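Katona opens up the software behind its computer take-apart cell

The small team at Katona has spent the better part of a year teaching a pair of robot arms to find their way around the inside of old desktop computers, and this month it put the planning software behind that work out for anyone to use, free of charge, under the name Cleris.

It is a modest sort of release, with a plain web page and a long read-me file, but people who work in electronics recycling have been asking after it since the group gave a short talk at the Ollunura repair and reuse fair in February. The room was full, the projector was temperamental, and the questions went on well past the tea break.

Cleris sits between the cameras and the motion controller. It takes in pictures of an opened machine, works out which parts it can recognise and how they lie, and then draws up an order in which they might sensibly come out. A memory module is usually a simple matter. A drive with its cables still plugged in takes more thought, and the planner has to know that the cables come first, that they bend, and that they will very likely be somewhere different once they have been touched. The team says cables took up more of its winter than everything else put together, and you could hear the sigh in the way they said it!

The perception side was trained on 3260 labelled pictures of open desktop towers, gathered from three recycling depots and a good many sheds and spare rooms. Thirteen were later set aside when the labels turned out to be muddled, leaving 3247 in the set that goes out with the software. Anyone who has tried to label the inside of a computer by hand will have some sympathy. One maker puts its release catches in blue, another in green, another hides them altogether, and the software had to learn to look at the shape of a thing as well as its colour.

For the planning side, the group leaned on an older scheduling library from Trakar, which was written for warehouse picking and needed a fair bit of coaxing. Warehouse shelves stay put, after all, and a computer changes shape a little every time something is lifted out of it. The answer was to have the planner look again after each step and throw away whatever no longer held true. It makes the whole business slower, and the team is quite open about that, but it has also meant far fewer of the stops where an arm simply waits for a person to come and sort things out.

In the latest round of bench trials the planner was given 489 part removals to attempt and asked for human help on 143 of them. Most of those calls came from cable connectors and from drive bays with unusual catches. The figures are printed in full in the read-me, including the ones the team is not especially proud of.
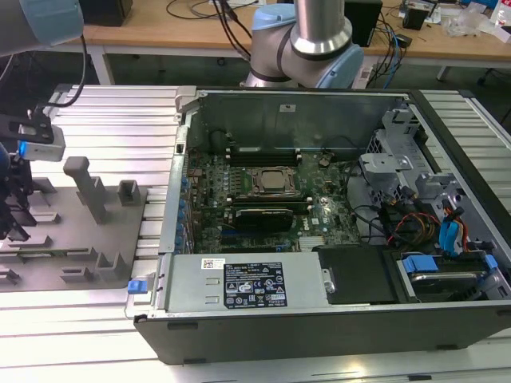

Words by the workshop reporter, Ollunura; picture from a fixed camera at the workspace

There is a pleasant little viewer in the package as well, which shows the current plan as a list of steps down one side of the screen, with the part in question outlined on the camera picture. Operators can drag a step up or down, or strike it out, and the planner will grumble politely if the new order would have it reaching through something solid. Several people at the fair said they would be glad of the viewer alone — even in a shop where all the taking apart is done by hand.

Katona plans to add laptops next, which are thinner, more tightly packed and held together with a great deal more glue, so there is no promised date. In the meantime the group would dearly like to hear from depots willing to share pictures of older machines, and bug reports are welcome from anyone who gives Cleris a try.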